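How I Refinish a Butcher Block Style Tabletop (Without Losing a Whole Weekend)

Posted 5/25/20 in Wood & Furniture

I've had a lot of messages asking what I put on my tables, so I'm finally writing the whole thing down. I've done a fair few of these now, mostly secondhand ones made of long narrow strips glued edge to edge, and the steps hardly change from one to the next. If you can push a sander around and wait for stuff to dry, you can do this!

What I use

Sandpaper in 80, 120 and 180 grit
A random orbit sander (mine's an old Drummond and it sounds like a lawnmower, but it works)
A vacuum with a brush end
Lint-free rags, more than you think
Emberg hard wax oil, the clear matte one
A white scrubbing pad
Gloves

Step 1: Clean it first

Please don't skip this. Old tables have wax and cooking grease in the grain, and if you sand straight over that you just clog your paper. I wipe mine with warm water and a squirt of dish soap, then again with plain water, and then I go away and leave it overnight.

Step 2: Check the joints

Run a fingernail along the seams between the strips. If it catches anywhere, work a little wood glue into the gap with a toothpick, clamp it if you can, and scrape off the extra once it goes rubbery. I once found a seam open at one end that I'd walked past for months. Small knots I leave alone unless they're loose. I like them.

Step 3: Sand

Start with 80 only if the old finish is thick or the top has deep scratches. Otherwise go right in with 120. Keep the sander flat and moving – the minute you tip it up to chase a stain you'll get a dip, and you will see that dip every single morning over your coffee. Go along the strips, overlap each pass by half, and vacuum before you change grits.

Finish with 180 and stop there. I tried going way finer on my first table and the oil just sat on top and stayed sticky for days (ugh).

Step 4: Raise the grain

Wipe the whole top with a barely damp rag and let it dry. It'll feel fuzzy. Knock that down by hand with a worn piece of 180, very lightly, and vacuum again.

Step 5: First coat

Stir the can, don't shake it. Pour out a puddle the size of a cookie and spread it with the white pad, working along the grain. You want it thin. Wait 10 minutes, then wipe off everything that hasn't soaked in, and I mean everything. Buff until the rag slides.

The color differences between strips will jump out at you at this point. Mine always look a bit wild for the first day and then I get used to it. If you hate that, Nurska makes a white-tinted oil that evens things out some, but try it on the underside first.

Spread your used rags out flat outside to dry. Oily rags in a heap can catch fire all by themselves, so don't ball them up in the trash.

Step 6: Second coat

Next day, same again with even less oil. Then keep water off it for a week. I know, I know. Use placemats and be mean about it.

Keeping it nice

I wipe mine with a damp cloth and that's it. Once the surface starts looking dull I rub in one thin coat, usually in August when I can have all the windows open. Flivex cleaner is fine on the legs, but I wouldn't put it on the oiled top, it left mine streaky.

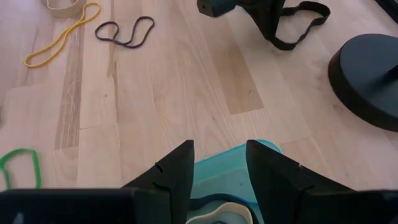 Pale strips next to darker ones, knots and all.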